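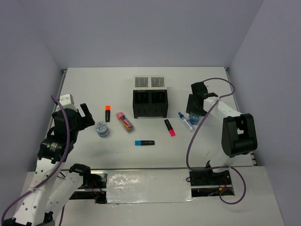
Home | Reviews | Office & Study | Storage | Buying Guides | Contact

Trernby Two-Compartment Desk Organizer
Product Review — Office & Study Section

Print this page | E-mail this page

The Trernby desk organizer is a plain black box divided into two compartments, intended for shared desks, craft tables and reception counters. It was purchased by this office at the regular retail price and placed in daily use for 17 weeks. The manufacturer offers the same design in gray and in white. Only the black version was evaluated.

Assembly and first impressions

The organizer is shipped flat in a single carton. Six panels fit together by tabs, and no tools or glue are required. The instruction sheet consists of drawings only, and two of these show the center divider from an angle that makes its top and bottom edges hard to tell apart. Reviewers who installed the divider upside down found that the lid panel would not close fully and had to begin again. A small arrow molded into the part would solve the problem.

Once assembled, the box is square and stands level. The tabs hold firmly. One corner required pressure from the heel of the hand before it seated, and that corner has remained slightly tighter than the others throughout the period of use.

Capacity

Each compartment accepts a standard stack of note cards, a roll of packing tape laid flat, or a pair of medium scissors with the handles facing out. The compartments are the same size, a sensible choice for two people sharing a table, although offices that keep many small items will wish for a shallow third section. Paper clips and push pins collect at the back and are difficult to reach. Reviewers placed them in a lidded tin inside the left compartment and had no further complaint.

Full sheets of paper do not fit. The packaging does not claim otherwise, but the drawing on the carton shows a folder leaning against the box in a way that some buyers may misread.

For comparison, the Jalludari Model 406, which this section reviewed in February, has four narrow drawers and costs considerably more. It is the better product for small hardware and stamps. It is less suitable for craft supplies, as glue bottles and markers of the thicker kind must be laid on their sides and tend to roll when a drawer is opened.

Daily use

The open compartments encourage people to put things back. During the first weeks, staff returned scissors and tape to the organizer without being reminded, and the table was generally clear by 5 p.m. The habit weakened somewhat later on, as such habits do, but the organizer is still in use and has not been moved to a shelf.

Weight is a concern. When the box is empty it slides easily on a smooth tabletop, and pulling out a snug item can bring the whole unit forward. Four adhesive felt pads made the sliding worse. Rubber pads, sold separately by Drondstead under item number 1607, corrected it. Trernby would do well to include a set.

Care

The black finish shows dust, particularly in bright rooms with white furniture. A dry cloth is sufficient for the outside. Dried craft glue was removed with warm water and a soft brush and left no mark — dried correction fluid did leave one, on the upper edge, and reviewers were unable to remove it. Abrasive pads should be avoided.

Loading

Reviewers set reams of paper on top of the organizer for an afternoon. The top panel bowed slightly under the second ream and recovered when the load was taken off. Use as a monitor stand is not recommended.

Recommendation

The organizer is recommended for shared tables and modest craft areas, with the addition of rubber pads. Offices with a large quantity of small parts should consider the Jalludari drawers or the Rawat stacking trays, which will be covered separately.

Rating: four out of five

125 shares | 17 comments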